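Can a Machine Sort the Forks Yet?
Gallery by Elisa Marchetti

Wiltberg has been looking at which hall chores a machine could take over. Mopping and dishwashing are mostly there. Plastic cutlery is slower going, and at Grube it is still hand work.

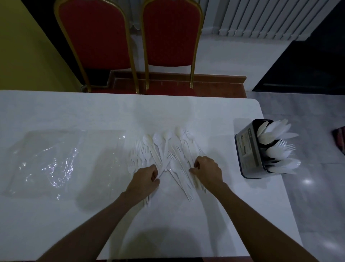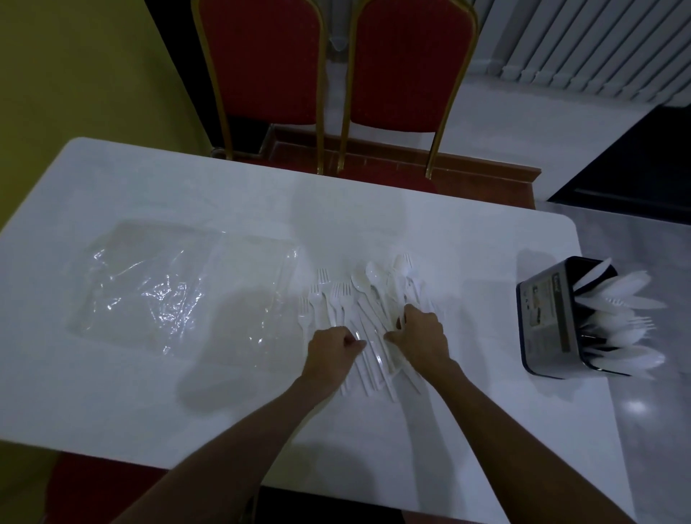

Both pictures: knives, forks and spoons in one pile, with the holder at the right end of the table.

Could a hall buy a robot for this today?
Not at a price that makes sense. Thin white handles that overlap are still hard to pick up one at a time.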